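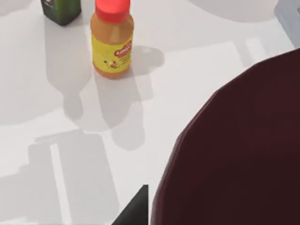
On Thursday, September 19, 2019, Thijs Martens wrote:

Hello all, I am stuck on the Mevberg baptism book again. On the page for August 1678 there is a Johannes, son of Pieter Deketen, and then two lines further down there is another Johannes, son of Pieter Deketen, with a different mother. Is this one man who married twice, or two cousins with the same name, or a mistake by the priest? I have looked at the film so long that I no longer trust my eyes. Also, does anyone have a good reading of the word after the second godfather's name? I make it "molder" but it could be many things.
Thijs

Hello Thijs, and hello to everyone else who has been quiet over the summer,

I was so happy to see the Deketens come up again, as I spent most of one winter with that family and came to feel I knew them, right down to which ones I wouldn't have wanted to sit next to at a wedding. I think you have two men. I went back to my old notebook last night (the green one, for those of you who have had to put up with me reading out of it at the Kimbridge meetings) and I had copied out both entries, with a big question mark beside them, and then on a later page I seem to have found my own answer and forgotten all about it.

What settled it for me was the burials. There is a Pieter Deketen "the elder" buried in the winter after those baptisms, and yet a Pieter goes right on having children baptized with the second mother for years afterward. So the first Johannes belongs to the elder Pieter, and the second one to the younger. Whether they were cousins or uncle and nephew I can't tell you. I'd lean toward uncle and nephew, going by the godparents, who overlap a good deal more than you'd expect from neighbors alone — but that is a leaning and please don't anybody put it in a tree on my say-so!

As for your word, I read it as "molder" too, and took it to mean a miller. If you look at how the same hand writes the "l" in "filius" up at the top of the page, it has that little hook to the left, and your word has it too. The thing I'd want to see is the land tax roll, which should say who was running the mill. My copy is missing the leaves for that end of the village, wouldn't you know it. Does anyone have a full set?

While I'm writing, a word to the newer members who are just starting on Mevberg. Please do be careful with the typed index. It's a wonderful piece of work and I would never have gotten anywhere without it, but whoever typed it ran the two Pieters together, and I'm fairly sure the two Adriana Deketens a generation later as well. The entry numbered 1467 is the one that led me down the garden path for most of a month. Go to the film every time, even when your eyes are tired and the index looks so nice and clear.

And to the person who wrote to me privately about the Escobedo line: I haven't forgotten you. I have the marriage contract in a folder somewhere in the back bedroom, along with 400 other things I promised to scan for somebody, and my grandson is coming the weekend after next and has been told he is going to help. He is bribable with pie.

Thijs, if you could send me the film and frame number for your page, I'll put it next to my notes and see if we have the same one. There were 2 copies of that book made for those years, and the other one has a few marginal notes that didn't make it into the copy I used. It would be just like the Deketens to be hiding in the margin.

Warm wishes to all, and I hope your roof is fixed by now, Thijs.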